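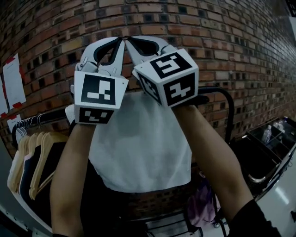
Noreen Cheema wants to know why anyone would bother with lime on an old garden wall when a bag of cement is cheaper and goes off overnight. It's a fair question and it comes up every spring, so I'll answer it in a thread.

1/ Old garden walls were built with lime mortar and soft bricks. The mortar is meant to be weaker than the brick. Water gets into any wall, and in an old one it leaves again through the joints.

2/ Point the same wall in hard cement and the water has to leave through the brick. Then you get a frost. The faces pop off and you're left with a grid of proud cement with hollows in between. Once you've noticed it you'll see it in every churchyard in the county.

3/ The wall I've learned most from is the one at the top of Rellness, behind the old glasshouses. It's around 200 years old, and it had been patched in cement at least twice.

4/ We took out 163 bricks. Some were rotten right through, others had only lost the face. Where the back was sound we turned them round and used them again. Iolo Harries taught me that, and it saves more money than any other trick I know.

5/ The rest came from Niazi, the reclamation yard on the ring road. Take a brick with you. Take a ruler as well. Old bricks vary a lot in height and you can't lose a big difference in the joints, especially on a bend.

6/ On curves: a long straight wall one brick thick will fall over. Put bends in it and it will stand without piers. That's the whole idea of the wavy ones in Suffolk, the crinkle-crankle walls. They look extravagant and they can use fewer bricks than a straight wall with buttresses.

7/ The other use for a curve is fruit. A south-facing bay holds warmth and keeps the wind off. Peaches and apricots if you're lucky with the site, figs if you're less so. Ours had the stubs of old vine eyes in it, so somebody was training something up there once.

8/ Getting round a curve with straight bricks is done in the vertical joints. They're tighter on the inside of the bend and wider on the outside. If the bend is too sharp for that, you lay headers, with the short end showing. Or you cut tapers, and that takes all day.

9/ For checking the curve, make a template out of thin board. A string line is no use to you. Hold the template to every second course and mark which way up it goes. I have built three courses to an upside-down template.

10/ Mix. I use natural hydraulic lime, NHL 2 for soft bricks in a sheltered spot and 3.5 where it gets the weather. One part lime to three of sand by volume. Sharp sand, well graded. Builders' soft sand on its own shrinks and cracks.

11/ Measure with a bucket — never a shovel. Damp sand heaps up and you'll have a different mix every time. Add less water than you think you need and leave it turning for a good while.

12/ Raking out. Twice as deep as the joint is wide, as a minimum. Hammer and plugging chisel. An angle grinder will be through the edges of your bricks before you've heard the difference, and the cuts always overrun at the verticals.

13/ Brush out, then wet the wall. Then wet it again. Dry brick pulls the water out of lime before it can set and you'll be able to scrape the lot out with a fingernail in a month. Damp, with no water standing in the joint.

14/ Push the mortar in hard from the back, in layers if it's deep. Leave it slightly full. When it has gone leathery, knock it back with a stiff churn brush. Don't drag the brush, tap with it. That opens the surface and shows the sand.

15/ Aftercare is where most jobs fail. Damp hessian over the work, and keep it damp for 5 days at the very least. More if there's wind. Sun and wind do more harm than people expect, and frost will ruin it outright. I don't point outdoors between October and March.

16/ Cost. Lime, sand and hessian for the whole Rellness job came to £400. Bemex had the lime in stock, though you do have to ask for it at the trade counter as it isn't out on the shelves. Check the date on the bag. Old hydraulic lime goes off in the sack.

17/ I also had a quote from Turico to do the lot. Decent firm, sensible price, but they couldn't start until the autumn and I'd have been lying awake waiting for frost.

18/ Safety, quickly. Lime burns. Goggles on when you mix, and gloves throughout. Keep clean water next to you for eyes. I've had a splash and I don't want another.

19/ Consuelo Toledo asks what to do if the wall already has cement in it and the bricks look fine. Leave it alone. Getting hard cement out of soft brick does more damage than leaving it in. Wait until it comes loose, then replace that section in lime.

20/ Mudassar Memon asks about ivy. Cut it at the base and let it die back before you pull. If you pull it green it brings the joints with it. On a thin wall take it down in stages from the top — a lot of ivy is heavy and it may be doing some of the holding up.

21/ And look at the top of the wall before you do anything else. If the coping is cracked or missing, the water is coming straight down the middle and new pointing won't help. We rebedded the coping first at Rellness and I'd do it in that order again.

22/ Farzana Shaikh has asked for the template measurements. They're on a bit of board in the shed with paint over half of it. I'll copy them out and add them here tomorrow.

163 shares · 5 comments

Contact | © All posts remain the property of their author | Back to top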